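Catalogue > Packing and Storage > Paper Bags > Stondell Wide-Mouth Brown Bag

Updated November, by Stondell Product Information

Stondell Wide-Mouth Brown Bag, Unlined

General-purpose unlined paper bag for dry goods, sorted parts, shells, stones, seed heads and other small items that are put in and taken out by hand. Supplied flat. The gusseted sides let the bag stand upright for filling or be pressed open on a bench as a shallow tray. No handles, no window, no printing.

The bag replaces the earlier narrow pattern, which had the same face width but a shallower gusset and would not stay open without a second pair of hands. Stock of the narrow pattern at Kistbridge has been cleared and it won't be reordered.

Dimensions and supply

Face width: 21 cm
Height, unopened: 40 cm
Gusset depth: 13 cm
Bundle: 30 bags, banded
Colour: natural brown outside and in
Base: folded and pasted
Top edge: straight cut, unhemmed
Closure: none supplied

Dimensions are taken on the flat bag before first opening. Paper moves with humidity, and a bundle stored in a damp shed will measure slightly over on the face width. Measure a bag that has been indoors overnight if the size is critical, for instance where bags are to stand side by side in a fixed rack.

Paper

The sheet is an uncoated brown stock from the Jabłońska line, made up by Stondell. It has no plastic film, wax or grease barrier. Air and moisture pass through it slowly, and this suits material that has to finish drying in the bag. It does not suit anything wet. Shells and stones should be rinsed, drained and towelled before they go in, as standing water softens the pasted base long before it shows on the sides.

The inner face often looks lighter than the outer face under bench lighting. Both are the same sheet. Some variation in shade between bundles is normal and isn't treated as a fault.

The paper takes pencil, crayon and most felt markers. Ballpoint is usable on the face but tends to skip across the gusset folds. Label before filling, on the front face, a hand's width below the top edge. Labels placed any higher disappear when the rim is turned down.

Opening the bag as a tray

Standing the bag upright is fine for filling. For sorting or picking through the contents, most users prefer it opened out, with the walls pushed down and the mouth spread as wide as the gussets allow. To set it up:

Open the bag fully and push the base flat from inside with a closed fist.

Turn the rim outward once. A single turn is enough. A second turn stiffens the edge but narrows the mouth, and on this paper it usually starts a split at the gusset corner.

Press the walls down and outward until the bag sits low on the bench. The panels will fold in on themselves. Smooth the folds towards the wall so that small items don't slide under them.

Fix the rim. Small spring clips or short lengths of tape both work. Space them unevenly if necessary, with the first one at whichever part of the rim springs back hardest.

A smooth, pale work surface is recommended. Fragments that leave the bag are much easier to find on white laminate or painted board than on timber. 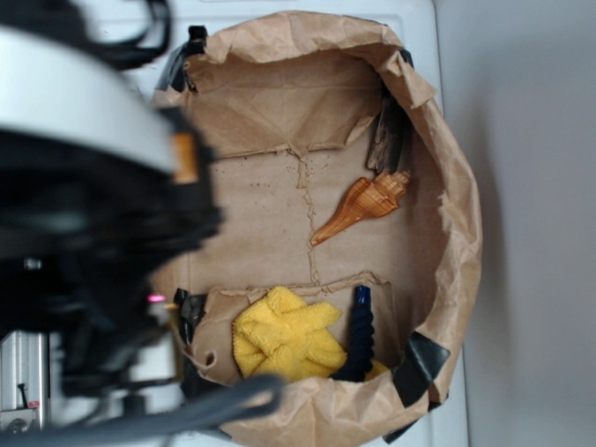 Brown paper bag opened wide on a white surface, with an orange spiral shell inside.

Rims and folds will crease with use. Creasing does not affect strength to any useful degree. Tears do, and the place to look is the upper gusset corner, followed by any point where a clip has been pulled off sideways. A short tear can be closed with paper tape on the outer face. Once a tear runs past the turned rim, move the bag to light duty or recycle it.

Clips and tape

The bag is sold without fasteners. Poldale small black clips are listed separately and are the ones used for bench testing at Kistbridge. They have a flat jaw and a low grip and will hold a single-turned rim without marking it badly. Larger clips are not recommended. Their weight drags the edge inward and defeats the purpose.

If tape is used, wrap it over the rim so that it bonds to both faces. Tape stuck only to the outside peels away as the wall relaxes. Cloth tape holds better than vinyl but takes the paper surface with it on removal. Where a bag is to be closed again afterwards, use clips.

Clips may be left in place between sessions. Remove them before stacking.

Suitable contents

Dry shells, including spiral and conch types. Pointed tips should be laid along the base and never stood on end against the wall. Glossy shells can be placed directly on the paper for short periods. For storage beyond a few weeks, wrap each one in tissue - the sheet is mildly abrasive and will dull a polished surface if the bag is moved often.

Seed heads, bulbs and dried herbs. Leave the top loosely folded.

Toys, craft pieces, light hardware and small offcuts. The bag has no load rating. The practical limit is set by the pasted base, and dense items such as bolts or lead sinkers should go in a tub.

Unsuitable contents

Anything oily, wet, hot or sharp enough to work through a fold. Loose powders and fine sand will find the base seam. The unlined bag is not offered for direct contact with food. A lined version is listed under Food Packaging and uses a different sheet.

Cleaning out

Dry contents shed. Sand, chips and plant matter collect along the crease lines and under any panel that has folded inward, and they stay there when the bag is simply tipped. Lift the folded panels first, stand the bag upright, tap the base, then invert it over a bin. A soft dry brush will clear the remainder. Do not wipe with a damp cloth.

Bags that have held seed should not be reused for a different variety.

Storage of unused stock

Keep bundles flat, banded, off concrete and out of direct sun. Sun fades the exposed edge and makes it brittle within a season. Bundles may be stacked to a height of 40 cm. Above this the lower gussets take a hard set and are difficult to open cleanly.

Once the band is cut, put a board or a large book over the remainder. Loose bags curl.

Disposal

Unlined and unprinted bags may go in household paper recycling where the local service takes brown paper. Remove clips and cloth tape. Bags marked with pencil or crayon can be torn up and composted - marker ink is best kept out of a garden heap.

Related items

Poldale Small Clip, black, flat jaw
Stondell Lined Bag, food grade
Stondell Narrow Brown Bag (discontinued)
Kistbridge Bench Board, white, smooth face

Ordering notes

Sold by the bundle only. Part bundles are not split at the counter. Trade accounts may mix the unlined and lined patterns on one order, but the two are banded separately and carry separate product labels. Check the label before opening, as the bags look much the same when folded.

Orders placed before 1 pm leave Kistbridge the same afternoon on working days. Bundles are shipped in a flat carton with a stiffener on one side. If the carton arrives bent, open one bag from the middle of the bundle and check the base seam. Creased bags are not replaced. Bags with a lifted or open base seam are, on return of the bundle with its band label.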